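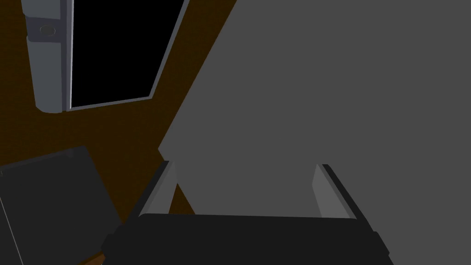

Flarnham Fantasy League Boards > Season-Long Hockey > Keeper rules, is two enough?

nhashmi
20 October 2021
Hi all, long-time reader, and I finally have something to ask! I run a points league with some people from my old job in Gurkthorpe, and we've always let everyone keep 2 players from the year before. A few of the newer managers want to go up to four. My own feeling is that four makes the draft pretty dull, but I've had the same goalie for ages, so maybe I'm not the best judge. How do you all handle it?
Nusrat

puckdrop_oei
Welcome, Nusrat! We went to four and I wouldn't go back. You get attached to your guys, and there's so much more trading over the summer when people have to decide who makes the cut (our group chat was busier in September than it was during the playoffs). The draft is shorter, sure, but the late rounds are where all the fun is anyway.

Kanis77
Have to disagree with my friend Oei there. With four keepers the same couple of teams stay on top, and the poor person who finished last has nothing to look forward to. I was that person! I scored 3,282 points last year, and the winner had 721 more than me. Then I had to sit and watch as every decent center was already spoken for before my first pick.

puckdrop_oei
You also traded away your first rounder, if I remember right :)

Kanis77
I did, and I'd do it again. Still two keepers for me.

ningsih_goh
Could I suggest something in between? Ours is a four keeper league, but each one costs you the draft round you took him in the year before, minus two. So if you grabbed a rookie in the tenth, you keep him for your eighth, and the year after that it's your sixth. The big stars go back into the pool fairly soon – you can't keep a first or second rounder at all – and people who do their homework on the kids get rewarded for it. It does mean someone has to keep a spreadsheet, and that has been me for longer than I'd like, but I'm happy to share it.
Ningsih

Kanis77
What happens to waiver pickups?

ningsih_goh
They count as a last round pick, as long as you had them on the roster before the trade deadline. We had one argument over that, with almost 600 messages, so please do write the deadline part down before you start!

nhashmi
Thank you, this is so helpful. I like the round cost idea a lot, and I think even my four keeper crowd would go for it. Ningsih, I'd love a copy of that spreadsheet. We've already drafted for this season, so I'll put it to a vote for next year – and yes, I've checked, my goalie was a fifth rounder, so he'd cost me a third. I'll have to think about that one.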